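Notebook, hand-held gripper bench, Bromdale
Jun 29, 2019 – entry by K. Hakala

Ilídio and I went over the handling rules again before recording. The sheet from Quintela is still the base, but it was written for the fixed arm and half of it doesn't apply to a tool you carry in your hand. I'm putting down what we agreed so the Lukmont people can read it before they start their own sessions.

Start check. Look at both finger markers before every session. If a marker is scratched, lifting at a corner or has tape residue on it, replace the tag and redo the calibration. No wiping with solvent, dry cloth only. Screws on the finger mounts get checked by hand, and a loose one means stop, tighten, recalibrate. Ilídio wants the check initialed by whoever did it. Fine with me.

Opening width. Open fully and close fully 2 times at the start of each recording, with nothing between the fingers. Cullari's script reads the limits from that and throws the file out if it can't find them. We lost a morning to this in the spring.

Garments. Shirts go down loosely folded, and the placket can face up or down, but write down which. Don't smooth the cloth between takes. Come in slowly and let the pads touch fabric before closing. Buttons are the weak point – if a pad edge catches one, open, back off and mark the take as bad. Do not pull through. 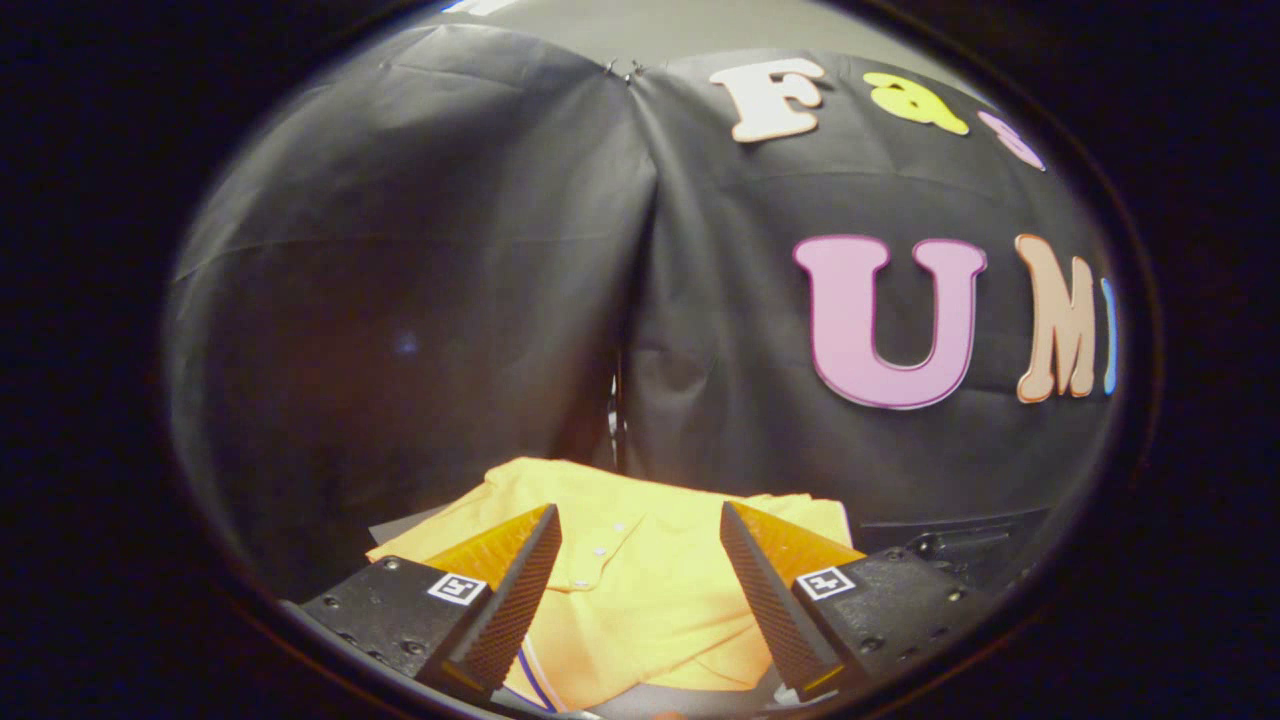 A bad take stays in the folder with the flag set. Deleting on the spot is not allowed anymore, even when it is obviously useless. Kalevi's old rule (mine, I admit) was to delete and redo, and it left gaps in the numbering that took days to sort out. We are at take 204 now with no gaps.

Shiny objects. These need a separate line in the log. Reflections of the backdrop change as the tool moves, so keep the backdrop where it is for the whole set. If it has to be shifted, close the set and start a new one. Same for the room lights.

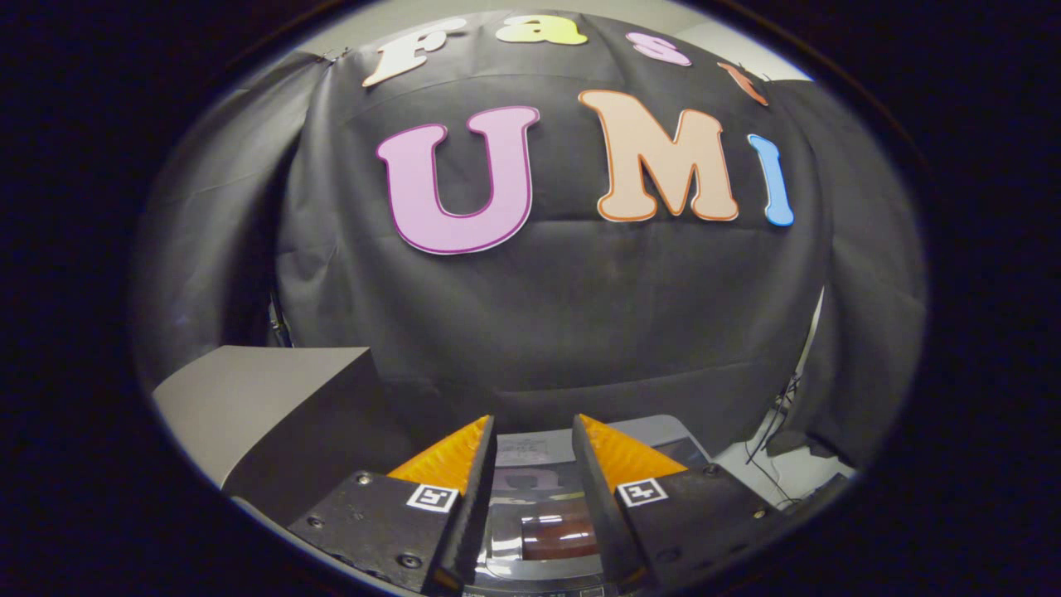

Breaks. One person holds the tool for up to 90 minutes, then swaps. Fifteen minutes off at least. Ilídio thinks the hold should be shorter and I have no strong argument against it, will ask Lukmont what they do.

Cables stay off the work surface. Anyone not recording keeps hands out of view, and says so out loud before reaching in.

Open points: who signs off a new calibration when neither of us is here. Whether the pads get replaced on a schedule or on wear. Ilídio to write up the pad question, I'll send the log template to Quintela.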